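Drucken | Artikel per E-Mail senden

Was kostet ein Griff?

Von Gilang Halim

Wer Roboter für das Verpacken kaufen will, denkt zuerst an den Arm. Bei Tusholm in Stirkham hat man anders gerechnet. Leidy Grajales, die dort den Einkauf leitet, bekam im Juni drei Angebote auf den Tisch, und in allen war der Arm der größte Posten. Die Greifer standen ganz unten, fast wie Zubehör.

„Ich habe dann gefragt, wie viele Stunden Übung in dem Preis enthalten sind“, erzählt sie. „Darauf kam lange keine Antwort.“

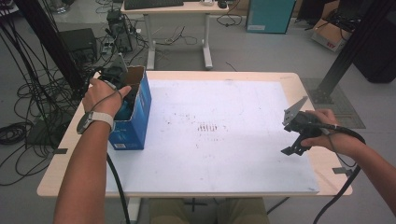

Deshalb hat Tusholm zunächst nur Handgreifer bestellt, zwei Stück pro Arbeitsplatz, dazu Kabel und einen Rechner. Der Mensch führt sie selbst über den Tisch, und die Bewegungen werden gespeichert. Für die erste Phase plante Grajales 344 Aufnahmen, für die zweite 1.000. Ihr Kollege Torquil MacLeish hielt das für zu wenig und wollte das Geld für den Arm noch ein Jahr zurücklegen. Man hat sich darauf geeinigt, im Winter neu zu rechnen.

Geübt wird mit gewöhnlichen Sachen, mit Schachteln und Plastikflaschen. Diese kosten fast nichts, aber im Budget brauchen sie trotzdem eine eigene Zeile. 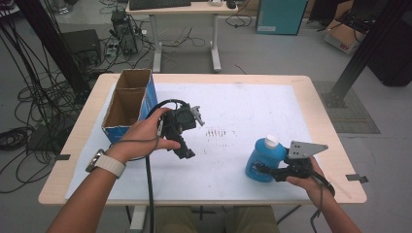
Die vergessenen Posten

Bei den Kabeln hatte Grajales sich verschätzt. 200 Euro waren vorgesehen, und das Geld war am ersten Donnerstag ausgegeben. Auch die Arbeitszeit der Person am Tisch gehört nach ihrer Meinung in die Investition und nicht in die laufenden Kosten. Mit der Buchhaltung ist sie darüber noch im Gespräch.

Drucken | Artikel per E-Mail senden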